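Grerix: Korpus deutschsprachiger Bedienungsanleitungen für Handgeräte

Stand: 27. Juli
Pflege: Faustine Hoarau, Hervé Maillard
Sprache: Deutsch (Standarddeutsch, vereinzelt österreichische und schweizerische Varianten)

Überblick

Grerix enthält 2.297 Abschnitte aus gedruckten Bedienungsanleitungen. Erfasst sind Geräte, die im Betrieb mit einer oder zwei Händen gehalten werden, darunter Haartrockner, Handrührer, Fernbedienungen, Messgeräte und Akkuschrauber. Das Korpus ist für Untersuchungen zur Syntax von Anweisungen und zur Terminologie von Bedienelementen gedacht. Für das Training von Übersetzungssystemen ist es zu klein.

Herkunft

Die Vorlagen stammen aus der Sammlung Pichon und aus Beständen des Archivs Flulmont. Anleitungen ohne erkennbares Druckjahr wurden aufgenommen, wenn sich das Jahrzehnt aus Typografie oder Prüfzeichen erschließen ließ; das Feld jahr bleibt dann leer, jahrzehnt ist gesetzt. Mehrsprachige Hefte sind nur mit dem deutschen Teil vertreten. Garantiekarten, Ersatzteillisten und Adressverzeichnisse wurden nicht erfasst.

Dateien

abschnitte.tsv: Text und Metadaten, eine Zeile je Abschnitt
anweisungen.tsv: Annotation auf Satzebene
terme.tsv: Liste der Bedienelemente mit Verweis auf die Belegstellen
teilung.tsv: Zuordnung zu Training und Test

Alle Dateien sind UTF-8-kodiert, Feldtrenner ist der Tabulator. Zeilenumbrüche innerhalb eines Abschnitts sind als \n maskiert.

Felder in abschnitte.tsv

id: eindeutige Kennung, stabil über alle Versionen
quelle: P (Pichon) oder F (Flulmont)
geraeteklasse: Wert aus dem Klassenverzeichnis
jahr, jahrzehnt: siehe Herkunft
rubrik: Sicherheit, Inbetriebnahme, Bedienung, Reinigung, Störung, Sonstiges
text: Wortlaut nach Korrektur

Aufbereitung

Die Seiten wurden gescannt, maschinell erkannt und von Hand korrigiert. Die Orthografie der Vorlage bleibt erhalten, auch bei offensichtlichen Setzfehlern. Trennstriche am Zeilenende sind aufgelöst, Ligaturen in Einzelbuchstaben umgesetzt. Herstellernamen im Fließtext wurden durch die Marke FIRMA ersetzt, Typenbezeichnungen durch TYP. Verweise auf Abbildungen („siehe Abb. 4“) stehen unverändert im Text, die Abbildungen selbst gehören nicht zum Korpus.

Annotation

Jeder Satz trägt genau ein Etikett für die Form der Anweisung:

IMP: Imperativ („Drücken Sie die Taste“)
INF: Infinitiv („Taste drücken“)
MOD: Modalverb („Die Taste muss gedrückt werden“)
SEIN: sein + zu + Infinitiv („Die Taste ist zu drücken“)
KEIN: keine Anweisung

Koordinierte Sätze mit gemischten Formen erhalten das Etikett des ersten finiten Verbs; fehlt ein solches, gilt INF. Warnhinweise mit Signalwort („Achtung!“) bilden zusammen mit dem Folgesatz eine Einheit. 1.000 Abschnitte wurden doppelt annotiert, Abweichungen hat Hervé Maillard entschieden. Strittig waren vor allem MOD und SEIN in Relativsätzen.

Teilung

Der Testteil umfasst 100 Abschnitte, alle übrigen gehören zum Training. Abschnitte aus demselben Heft liegen immer im selben Teil. Wer eine eigene Teilung verwendet, sollte diese Bedingung beibehalten, weil sich Sicherheitshinweise innerhalb eines Heftes häufig wörtlich wiederholen.

Bekannte Einschränkungen

Küchengeräte sind überrepräsentiert. In 30 Abschnitten ist der Text wegen Wasserschäden lückenhaft; die Stellen sind mit [...] markiert. Die Rubrik Störung liegt in den Heften meist als Tabelle vor und wurde zeilenweise linearisiert, die Satzgrenzen sind dort unzuverlässig. Das Feld geraeteklasse trennt nicht zwischen netz- und akkubetriebenen Varianten.

Änderungen

Für September ist eine Version mit überarbeiteter Termliste vorgesehen. Die Kennungen bleiben gleich. Korrekturen bitte mit id und Wortlaut der Vorlage an Faustine Hoarau, Arbeitsstelle Trovstead.
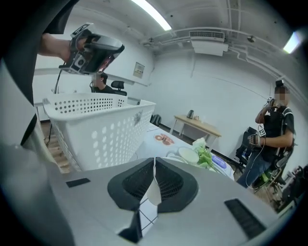 Abb. 1: Handgeräte, drei davon in Händen gehalten.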